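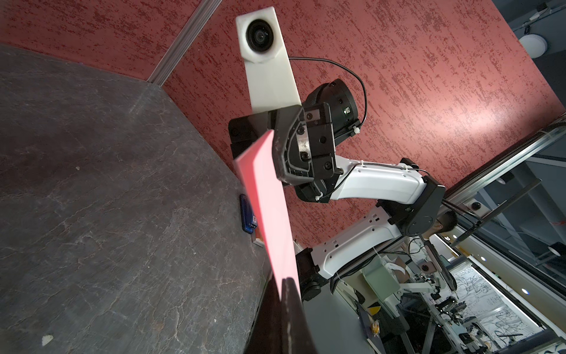
Andham Allotment Society – September meeting

I took the notes again, so sorry for any gaps. We started at 7.30, once the urn had boiled.

Last month's minutes were agreed, with one fix: I'd put the hosepipe ban down for the wrong end of the site. It's the top plots, not the bottom ones!

Money. We've got £696 in the account, which is better than I'd feared after the fence. The Clevix quote for the new water tank came in at £800, so we're short, and we had a long chat (a very long chat) about raffles. We're going with a plant sale and soup in October. I'm doing leek and potato.

Paperwork. Plot agreements need to be signed and handed in before the clocks go back. Two are still missing and you know who you are.
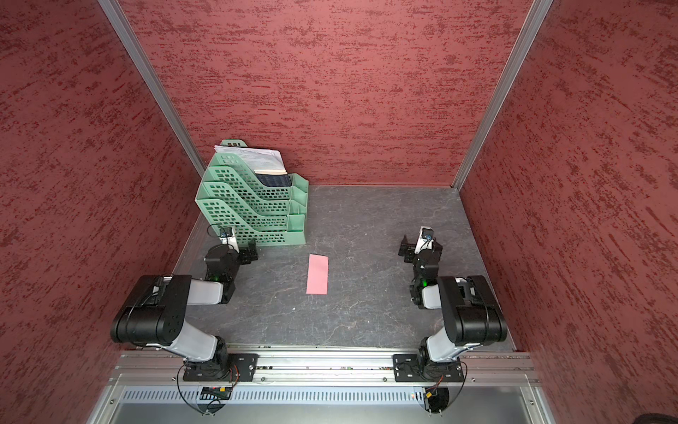 Papers in the top tier of the green organiser, with the navy booklet or folder just below.

Seeds. The Prudska beans did brilliantly for everyone except me – slugs. We'll order the same again, plus the Khattak onions if they're not silly money.

Paths. Please keep barrows off the main path after dark. I've still got the bruise.

Any other business: the gate code is changing, I'll text it round. Finished at 9, and there was cake left over.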